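Drukesdale Motor Club
Minutes of the Regular Meeting, 3/22/21

Print this page | E-mail this page

The meeting was called to order at the club hall, a quorum being present. The minutes of the previous meeting were approved as distributed.

1. Summer show
The July show will be held on the Montoya lot, which has room for 100 cars. Registration opens once the insurance certificate is received.

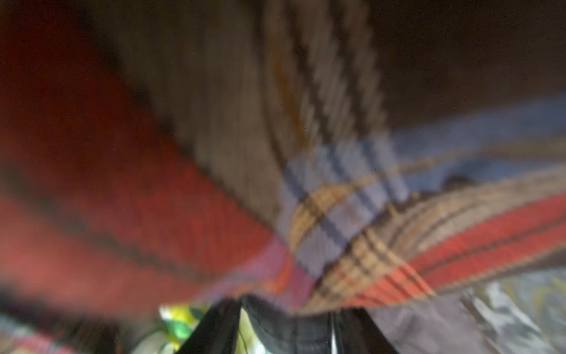
Question from the floor: May a car that is listed for sale be entered in the judged classes?
Response: Any member's car may be entered, but price signs must be removed until judging is over.

2. Parts order
The group order from Florkadberg came to $600. One set of door seals is on back order. Members are to settle their share before pickup.

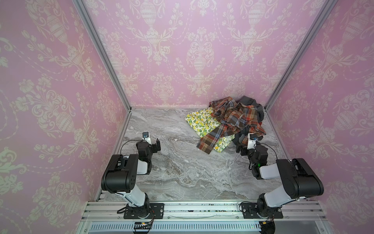 3. Spring drive
The route to Skolovov and back was adopted at 56 miles. Twenty-one cars are signed up. Drivers shall arrive with a full tank, and the fuel stop is dropped from the schedule. 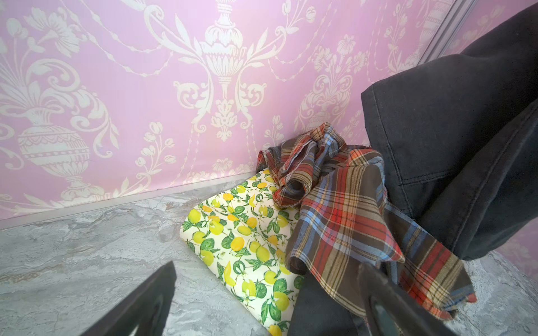

A member objected that older cars with small tanks should still be given a stop on the return leg. The motion to restore the stop was seconded and carried.

There being no further business, the meeting was adjourned.

Share (0) | Comments (2)
Contact the Club | Back to top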